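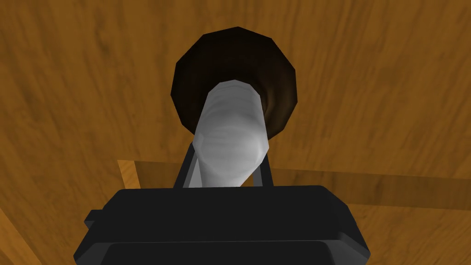 Fig. 1. Round dark object on a wood-grain surface (rendered).

We use cookies to remember your settings. Accept all | Manage preferences

Search course pages Go

Logistics Information Systems
Handout 5: Stock records, scan events and reconciliation
Instructor: Doaa Farouk. Lab sessions: Kenta Hamada.
Revised Aug 5, 2021

5.1 Scope

Handout 4 dealt with the item master and location codes. The present handout covers how the quantity on record changes over time, how scan events reach the warehouse system, and what to do when the record and the shelf disagree. Route planning and carrier booking are left to Handout 7.

Read sections 5.2 to 5.5 before the lab. Section 5.6 is the lab case.

5.2 Balance and ledger

A stock record can be kept in two ways.

Balance: one row per item and location, holding the current quantity. Each movement overwrites the old value.

Ledger: one row per movement. The current quantity is the sum of all rows for that item and location.

The balance is quick to read but keeps no history. If a picker enters 27 where 2 was meant, the old value is gone and the error can only be found by counting. The ledger keeps both the wrong entry and the row that later corrects it. It grows without limit and has to be summed each time a quantity is needed, which is slow on a large site.

Most systems in use keep both. The ledger is the source of truth and the balance is stored as a derived value. Two rules follow:

(a) A balance is never edited by hand. A correction is posted as a ledger row with its own reason code.
(b) The balance must be rebuildable from the ledger at any time. If a rebuild gives a different number, the stored balance is wrong.

Rule (b) assumes that no ledger rows have been purged. Where old rows are archived, an opening row must be written for each item and location at the archive point. Forgetting the opening row is a common fault in migrations.

5.3 Scan events

A handheld scanner does not send "the quantity is now 14." It sends an event. The minimum content of an event for this course is:

event id – unique, created on the device
device id
user id
item code
from location
to location
quantity
device time

The server adds its own receipt time and, on posting, a ledger sequence number. Device time and receipt time should both be stored. They differ whenever the device has been out of coverage, and cold rooms and steel racking make that common.

A movement with a "from" and a "to" location produces two ledger rows, one negative and one positive. Both rows must be written in a single transaction. If one is written and the other fails, stock is created or destroyed in the record.

Receipts and shipments use the dummy locations IN and OUT, so that every movement has two ends. The sum over all locations, dummies included, is then always zero for every item. This makes a cheap nightly check.

5.4 Late, repeated and out-of-order events

Late. A device that was offline sends its queue on reconnecting. The events are valid and must be posted. Reports already run for that period will no longer match the ledger. Either accept this and print the run time on each report, or close the period and post late events into the next one. Pick one policy per site.

Repeated. The device sends an event, the server posts it, and the reply is lost. The device sends it again. The server must recognize the event id and return the original reply without posting twice. Comparing item, quantity and time is not a safe substitute: two real picks of the same item within one second do occur when cartons are scanned in a row.

Out of order. A pick from location B may arrive before the move that put stock into B. A strict system rejects the pick, and the user has already walked away with the goods. A tolerant system lets the balance go negative for a time and flags it. The Gajdoš package, used in the lab, is tolerant by default and lists every negative balance older than a set limit. The older Vokden package is strict and places rejected events in a hold file. Someone has to clear the hold file. Check who, before choosing a strict setup.

Question from last term, raised by Marisol Tamayo: why not sort all events by device time before posting? Device clocks drift, and some can be changed by the user. Sorting also requires waiting for every device to report, with no upper bound on the wait. Device time is useful for tracing and weak as a basis for posting order.

5.5 Reconciliation

Counting is done against a frozen location or a live one.

Frozen: movements are blocked until the count is entered. Simple, but it stops work.

Live: the count is entered with its device time. The system compares it with the balance computed as of that time, including movements that arrived later with an earlier device time.

Let C be the counted quantity, B the computed balance at count time, and D = C – B. If D is zero, post nothing but store the count. If D is not zero, request a second count by a different user. Post the adjustment only if both values of D agree.

The adjustment row has quantity D. It must not be written as "set to C." Between the count and the posting, other movements may have come in, and a set operation would erase their effect.

Worked example. Computed balance at count time: 467. Counted: 303 by the first user, 303 by the second. D = 303 – 467 = –164. Before the adjustment is posted, a receipt of 27 arrives with a later device time. The balance before adjustment is 494. After adjustment it is 330. A set operation would have left 303, an error of 27.

A difference of this size should be traced before it is posted. Look first for a move scanned to the wrong location, then for a pack size error (cartons entered as units), then for a late queue.

5.6 Lab case: Okov depot

The data set covers one February of movements at the Okov depot, operated by Tutau. Nilton Salazar prepared the files and Benjie Abella checked the location list. Load them into a blank Gajdoš database.

1. Rebuild all balances from the ledger. List any item and location where the rebuilt value differs from the stored one.
2. Run the zero-sum check from 5.3. Two items fail. Find the missing row for each.
3. Find all event ids that were posted more than once. Write the reversing rows.
4. For each negative balance, state whether it was cleared by a later event or is still open.
5. Propose a period close policy for the depot in one page or less.

Hand in the queries along with the results. Results without queries are not graded. Reversing rows must use reason code R2 and carry the original event id in the reference field – see Handout 4, table 3, for the field lengths.

5.7 Terms

Ledger row: one signed quantity change at one location.
Posting: writing the rows of an event to the ledger.
Idempotent: giving the same result when the same request is sent again.
Hold file: rejected events waiting for manual action.
Opening row: starting quantity written at an archive point.

Next: Handout 6, Serial numbers and batch tracing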